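Care of Microfiber Cleaning Cloths in Shared Kitchens and Workshops

Microfiber cloths and towels are supplied to all kitchens, workshops and utility rooms in the Nendis buildings. A cloth that is washed and stored correctly will give long service. One that has been through a hot dryer with fabric softener is of little use after a few washes. Residents and staff are asked to follow the guidance on this page, which replaces the sheet issued in November.

Before first use

New cloths should be washed once on their own. Dark and strongly colored cloths release dye in the first wash and will mark lighter items. Remove any paper label or loose stitching beforehand, as a stiff label can scratch a polished surface.

Washing

Wash microfiber separately from cotton. Cotton sheds lint, and the lint is held by the fibers and left behind on glass and counters at the next cleaning. Use a small amount of liquid detergent and warm water. Do not add fabric softener or bleach. A load should contain no more than 12 cloths, so that the water can move freely through them.

Cloths that have been used on oil, wax or wood finish must not go into the common machine. Place them in the lidded metal bin in the Demel workshop.

Drying

Shake each cloth out and hang it over a rail. If a dryer must be used, select the lowest heat setting and leave out dryer sheets.

Folding and sorting

Fold on a clean, dry surface. Lay the cloth flat, bring the edges together and smooth it by hand from the middle outward. A plush cloth should be folded loosely into a square and should not be pressed down hard, as a tight crease takes some time to come out. Cloths still to be folded should be kept in a basket with open sides, where air can reach them, and folded cloths should be placed in a shallow tray of a different color.

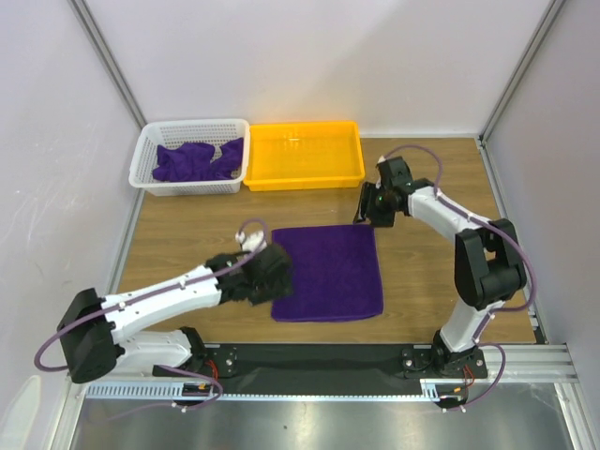 Issued by: Household Services Section, Grindutside Residential Association

Only one color of cloth should be used in each area. Purple is assigned to worktops and tables. Cloths for floors and sinks are kept in the Noguchi utility room and must not be returned to the kitchen shelf, even after washing.

Trays should be wiped out before they are filled. Stack folded cloths with the fold facing forward so that one can be taken without disturbing the others.

Replacement

A cloth should be withdrawn when it no longer picks up water, when it feels rough to the hand, or when the edge has begun to fray. Withdrawn cloths may be cut up for workshop use. Requests for new stock should be left at the service desk, extension 543.

Comments

gardenflat2: Does the softener rule apply to the mop heads as well? Ours came back from the wash very slick.

Household Services: Yes. Please wash them again, twice if necessary, with detergent only.

P.L.: The different color for the tray is a good idea. We had been putting everything back in the same basket.

toastrack: Can the metal bin be emptied more often please

Contact: Household Services Section, ext. 543 | © Grindutside Residential Association | Page revised Apr 29, 2025 | Back to top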